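Print this page | E-mail this page

Meltance Small Scissors, Blue
Item 1149

I've been selling craft-room bits out of our Ukdale shop for 16 years, and these are the scissors I keep reordering! The blades are short, so they're great for labels, ribbon, and fiddly paper jobs (please don't try carpet, we've had that phone call). The handles are open loops, and the bright blue is easy to spot in a messy drawer.

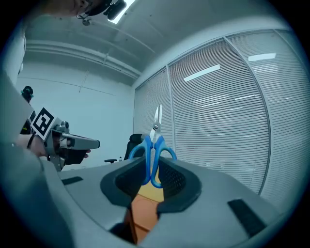

Blue handles, short metal blades.

Boris Vasić, who packs our orders, likes his in a mug, points down. I'm more of a tray person, and so are a lot of you, going by how often item 1105 gets added to the same order.
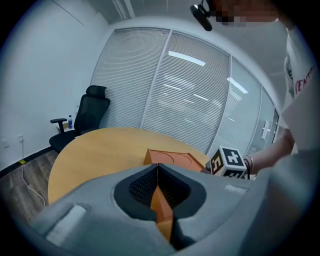 Scissors ship singly or in packs of 5, and the packs go out in a plain paper sleeve - no plastic clamshell to fight with. If you want somewhere to park them, a tray with raised rims like the terracotta-colored one on the round table does nicely, and its two shallow round recesses are handy for pins or buttons. Orders for December gifts should reach us early in the month, please!

Contact Ukdale | © Ukdale | Back to top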